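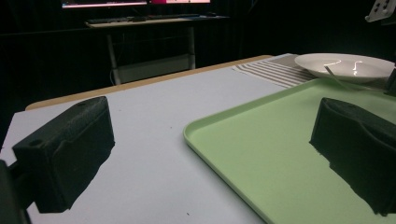
Figure 3. Tabletop with pale surface, tan wooden rim and light green tray.

4.2 Where the crumbs go

Our survey asked people who share a table at work to say who wipes it. The answers were generous. Of the 1,785 people who returned the form, 70 percent said that they personally wiped the table "always" or "most days." If this were true, the tables in our study would have been wiped several times an hour, and a few of them would by now be noticeably thinner.

The diaries tell a more modest story. Thirty of the people surveyed agreed to write down every wipe for the month of October, their own and any they happened to witness. They logged 369 wipes between them. Nearly half were done by the same four people, none of whom had described themselves in the survey as especially tidy. One of the four had ticked "rarely," and when asked why, she said she had been comparing herself to her mother.

We follow Lis in separating a wipe from a sweep. In a wipe, a cloth or paper towel touches the table and something leaves with it. In a sweep, the edge of the hand moves crumbs from the part of the table one is using to a part one is not. Diary keepers were told to record only wipes, but the margins filled up with sweeps anyway, often with some heat. ("He did the hand thing again.") Sweeps seem to count as cleaning to the person doing them and as littering to the person in the next chair, and we found no diary in which the two views met.

Table design matters more than we had expected. At the Duda office, where the tables have no rim, a sweep ends on the floor and becomes a problem for the vacuum. At Grallo, the rimmed tables hold on to what is swept toward them, and the crumbs collect along the edge until someone's sleeve finds them. Small specks on a pale top, of the sort visible in Figure 3, drew complaints at both sites. Dark tabletops drew almost none. It would be kind to conclude that people with dark tables are cleaner. Sobczak ran a damp white cloth over eleven of them and does not recommend this view.

Trays were supposed to settle the matter. Sturnent had introduced them the year before our study on the reasonable theory that a person who eats over a tray will carry the mess away on it. Staff liked the trays. They used them for mail, for phones, and in one case for a cactus. Meals went on being eaten beside them. When lunch did take place on a tray, the tray was often left on the table afterward, so that the thing to be cleared away had grown larger.

We did not find that signs helped. The sign at Porkley ("Your table is everyone's table") was read by most of those interviewed as a remark addressed to a colleague, whom they were able to name. Section 4.3 takes up the related question of the sponge.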